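Projects > Zeltum > Progress reports > November

November
By Gøran Backlund
2 comments | 5 shares

Quick one this time, I owe you the long version with the plots and it will come with the budget sheet. Wanted the main points in front of you before the call.

Short status: simulation side on track. Real arm side late. Money fine. One result I think is worth having, one I'd rather not have but you should know about it.

Reminder of what we said we'd do this period. Take the kitchen tasks in Zeltum, train the two-arm policy on demonstrations plus the simulated variations, and find out if the "grasp first, then place the second hand" ordering holds up against training both hands at once. That was the question in the proposal and we've stuck to it. Boström's group wanted us to add drawers. Said no for now.

What got done

Task set is frozen. 26 tasks in the list, 25 of them running. The one that isn't is the pouring task, the fluid solver is too slow on our machines and we end up waiting on it all night. Parked it. If Rasier give us time on their cluster as discussed I'll bring it back, otherwise I'd propose dropping it and saying so in the paper.

Scenes redone. Old counters all had the same flat gray top and the policy had learned to lean on that (we swapped the surface and it fell apart, embarrasing but useful). Now the surfaces, lighting and clutter get drawn fresh at each reset. Took longer than planned, most of the first half of the period really. Physics settings untouched so older runs still compare on contact behavior, but not on the vision numbers. Please don't put the spring vision numbers in any slides.

Demonstrations: recording finished for the pan, tray and jar groups. Lids partly done. Two operators, same headset setup as before. We threw out demonstrations where the operator regrasped more than once, then got nervous about it and put them back in. They turn out to help. The policy needs to see somebody recover.

The method, where it stands

Staged version works like this. Right hand gets its own goal, a contact region on the object. Left hand gets nothing until the right has settled, only a soft penalty for hitting things. Then the left is handed its goal conditioned on where the right ended up. The joint version gets both goals at the start and sorts it out by itself.
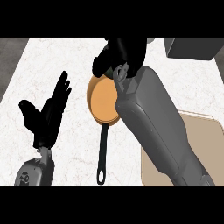
Main finding is that staged training is better on anything where the first grasp moves the object, and the pan is the clearest case. Light bowl, long handle, so a small push at the rim swings the handle a long way. With the joint version the left hand commits early to where the handle was. Staged waits. The gap shows in all 5 training seeds, same direction each time, so I'm fairly comfortable saying it's real. Size of the gap varies a lot by seed and I don't want to quote a single number until the evaluation is rerun with the fixed reset (see below).

On trays there's no difference to speak of. On jars joint is slightly ahead, I think from time limits, staged burns a chunk of the episode standing around. Could shorten the settle check. Tried it briefly, got jittery handovers, put it back.

Less good news

Evaluation reset had a bug. Object start poses were drawn from the training range and not the wider test range, for the pan group only. So the pan results above are on poses the policy had more or less seen. Both methods got the same treatment so the comparison should stand, but absolute success rates are too rosy and I've pulled them from this report. Fix is in, rerun takes about 2 weeks on what we have. Started already.

Second, finger contacts. The simulated hand grips thin rims harder than the real one can. We cut the friction and the grasp success dropped for both methods, which is what you'd expect, but the fingers also started creeping along the rim in a way I don't trust. Might be contact solver, might be the collision mesh on the cookware, it's coarser than it looks. Looking at mesh first, cheaper.

Real hardware

Not started in any serious way. Replacement wrist from Zurkard arrived with the wrong connector, sent back, the new one is promised but I've stopped repeating their dates. Calibration was done on the other arm in the meantime so we lose less than the calendar suggests. Still, the transfer milestone will slip to the next period. Asking you formally here to move it. No extra money requested for that.

Spending

Under plan, mostly as the hardware invoice hasn't landed. Compute a little over from the scene rework. Nets out. Sheet to follow.

Next period

- rerun pan evaluation on the wide pose range, both methods, all seeds
- finish lids
- finer rim meshes, then repeat the friction sweep
- settle check: try a learned one in place of the fixed threshold
- wrist on, first real pan grasps if Zurkard deliver
- draft of the methods section, I'll send it over rough

Needed from you

A yes or no on moving the transfer milestone. A word with Rasier about the cluster, they answer you faster than they answer me. And a decision on pouring, keep or drop, before we write the task table.

One more thing, the workshop people asked if we could show the staged vs joint comparison as a short talk. I'd like to, with the rerun numbers only. If the rerun isnt finished by their cutoff I'll pass on it. Tell me if you see it differently.

I'm at my desk most mornings, after 10 is best.

Gøran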